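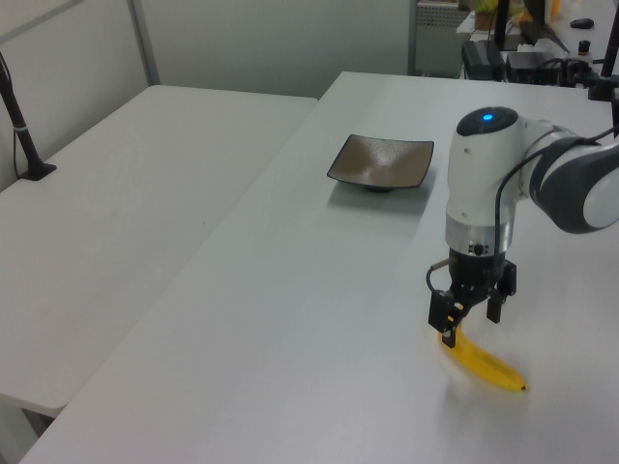
Step 1: Pick your plate

I like a small square dish for a single banana, and mine has a grayish-brown glaze that makes the yellow pop! Set it down on a bare white table and leave it empty for now. 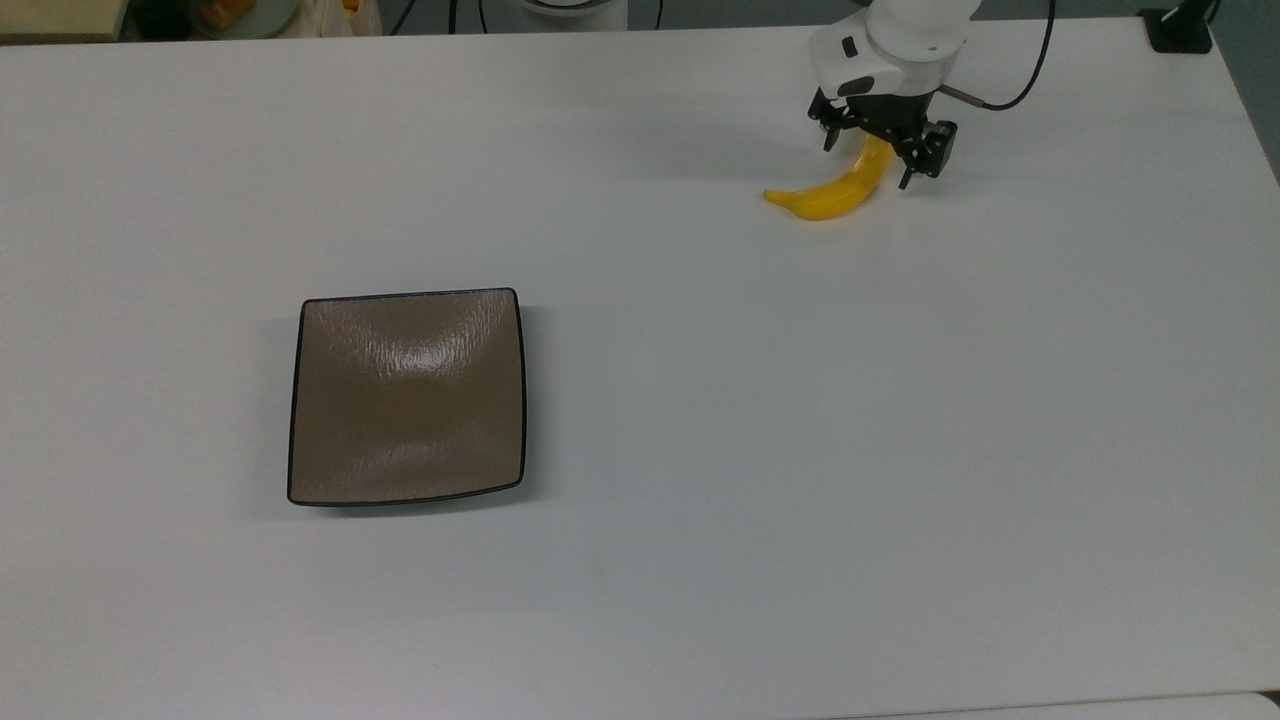
Wipe off any dust with a dry cloth, then turn the plate until you're happy with the angle – I go back and forth on this every time.

Step 2: Add the banana

Lay it corner to corner with the curve facing you.

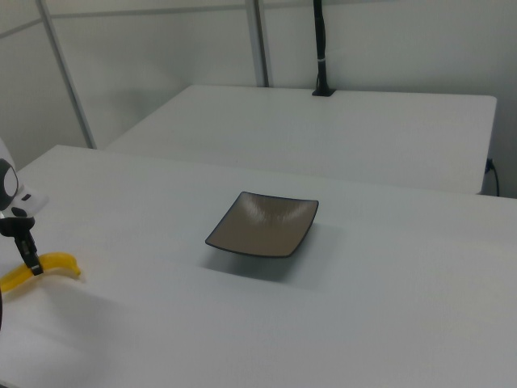

If it rolls, flip it over and try again. Two bananas will fit if they're little ones, but I stick with one.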